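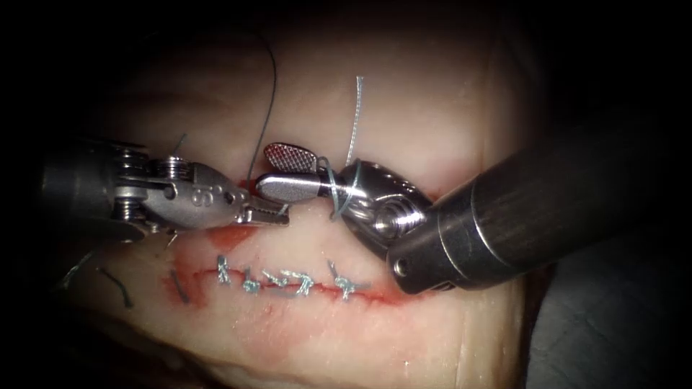 How far from the edge of a wound should each stitch be placed? On most soft tissue the usual teaching is to go in and come out at equal distances from the edge, with thicker tissue needing wider bites.

3.2 Closing the incision

Figure 4. Closed incision with suture thread above it and two instruments over the tissue.

Trainees worked through the closure task in the order set out in Section 2. The line of the incision was kept straight and horizontal. In Figure 4 the closed incision shows as a thin red line, with some blood smeared beside it. The jaws of the two instruments face each other across a small gap.

Stitches were scored by Imelda Salazar and Erlinda Mangubat, working separately and without knowing who had placed them. Of the 2,114 stitches in the Drilomeo set, 85 were left out of the spacing analysis because one or both entry points were hidden by a loop of thread. The two scorers disagreed most often on tension – a stitch that one called snug the other might call tight – and far less on spacing.

Uneven bites were the commonest fault. They tended to come late in a row, when the thread had grown short and the trainee had less room to pull through. Gaping between stitches was rare and is reported with the leak results in Section 3.3.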